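The Eleven-Foot Walk to the Wastebasket
A field report from the bedroom floor

The distance from my side of the bed to the wastebasket is 12 steps if I go the long way, past the dresser, and I have never once gone the long way. I throw. I have been throwing for most of my adult life, with a success rate I would not want printed, and the carpet is where the evidence collects.

Living rooms get cleaned for company. Kitchens get cleaned out of fear. The bedroom gets a closed door, and behind that door perfectly respectable people eat crackers over the comforter and let the wrapper drift where it likes. I asked readers of this magazine in March to tell me what was on their bedroom floors at that very moment, without picking anything up first, and 200 of them wrote back. Water bottles came in first by a wide margin. Snack wrappers were second. Paper, meaning receipts, tissues and lists of things to do, came in third, and one reader in Matdale reported a pot pie tin and asked that we not follow up.

The water bottle deserves its place at the top. It goes to bed with us full of good intentions. By morning there is an inch left in it, too much to throw out and too stale to drink, so it gets set down beside the bed and then kicked. A bottle on its side can travel a long way on carpet. I have found mine under furniture I don't remember buying.

Wrappers are sneakier. A chip bag flattens out and starts to pass for something that belongs there, like a bookmark. Candy wrappers crumple up small and wait for bare feet at two in the morning.

The standard advice is to get a better basket, and I have taken it more than once. For a while I owned a Plidau, a tall, slim thing with a lid that opened when you stepped on it and sometimes when you didn't. Then came a woven one from Godinho, very handsome, with gaps exactly the size of a gum wrapper. My current basket is a Rusto, and it is round and plain and has no features at all. I have grown fond of it. It takes a regular bag, folded over the rim, and it doesn't mind being moved.

Moving it was the breakthrough, if a person can use that word about trash. For years I kept the basket in the corner, where baskets go, and carried the litter to it in several grudging trips. Now I bring the basket out to the middle of the floor and work from there. Nearest pieces first, then the ones toward the back of the room. Open the bottle and empty it in the bathroom sink before you do anything else with it. If your town takes bottles, leave it by the door for the recycling and try not to kick it.

Make the bed before you start. A smooth duvet and a throw laid across it will make the floor look so much worse that you'll have to finish.

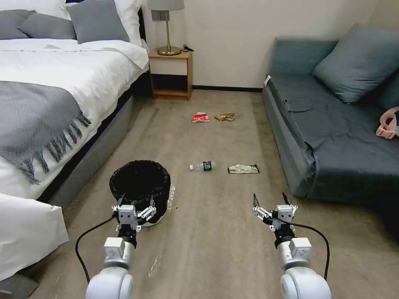
Bed made, basket out, floor still to do.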